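Rikano opens entries for its short fiction and small press awards

Rarnport, Wednesday, October 2, 2024

Rikano is now accepting entries for its annual awards for short fiction and small press publishing. Entries close on the last day of November. Last year's awards received 477 entries from 52 publishers, and 2127 readers voted in the final round.

Two rules have changed. Stories may now be up to 100 words over the stated limit without penalty, and a publisher may nominate no more than four titles in any category. Self-published work remains eligible if it was first issued in English during the past year.

Voting will be handled by Sustimley, with one ballot per registered address. Ballots received after the deadline will be void. "The shortlist is set by the judges and the winner by readers, as before," said Anoma Miah, awards secretary. Selvaraj Jayawardena will chair the judging panel.

The Grønli Prize for best anthology will be judged separately, on layout as well as content. Entrants should submit one printed copy and a page plan showing the order of stories. Plans may be made by hand, provided each page is numbered and the plan is supplied with the entry form.
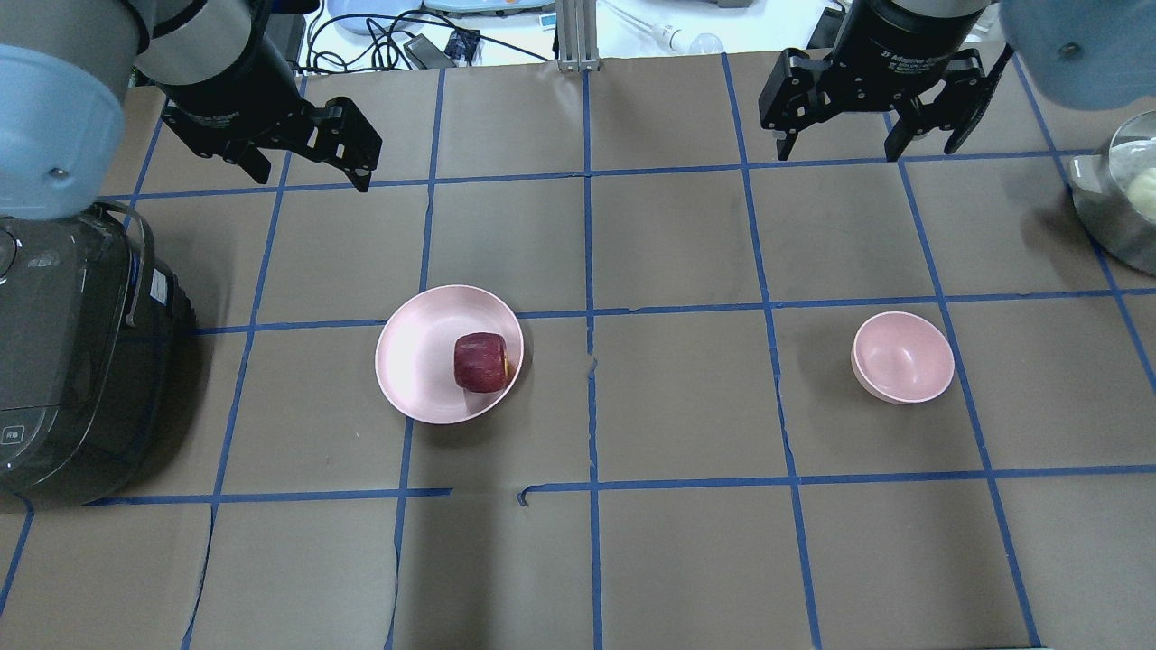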